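Home Crafts Process Art Meetings About Contact

Search this site Type and hit enter

Minutes – Stiltdale Kids' Art Group, 19 Jun 2020

I took the notes again, so if I got your idea wrong just leave me a comment and I'll fix it!

Last minutes: Read and okayed. The glitter ban from February stays.

Marble painting: We all tried it at home with our own kids first. Mine loved it (so did I). Cookie sheets beat shoe boxes for the little ones, as the sides are low enough to see over. We agreed on six trays per session, and two kids share a tray. Washable paint only – I'm still scrubbing my porch.

Paper: We have 100 sheets of the heavy white stuff left from the leaf printing. The thin kind curls up and the marbles get stuck, so we'll save that for crayon rubbings. Felley gave us a price for another 100 sheets and we said yes.

Summer packs: Since we can't all squeeze into the Woltatwood room right now, we're making 30 take-home packs. Each one gets paper, two marbles, and little pots of red, yellow and blue. I wanted to add green and got outvoted, fair enough – mixing it is half the fun. Packs for kids under three will have a big wooden bead and no marbles. I'm typing up the instruction sheet and I promise to keep it to one page.

Salt painting: Pushed to next time. We ran long on whether to use table salt or the chunky kind, and I'd like to try both before we argue any more.

Art wall: The Pärn library will hang the kids' paintings when it opens up again. First names and ages on the back, please, in pencil.

To do: me – instruction sheet, paper order. Everyone – save your baby food jars! 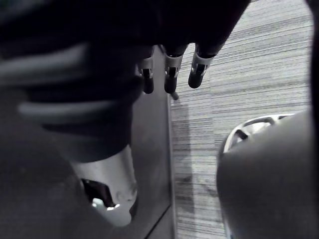
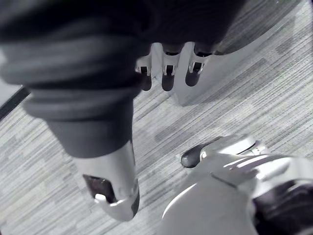

Metal parts in the first; silver-white parts and dark fabric in the second.

Filed under: Group Minutes, Painting with Kids, Summer Crafts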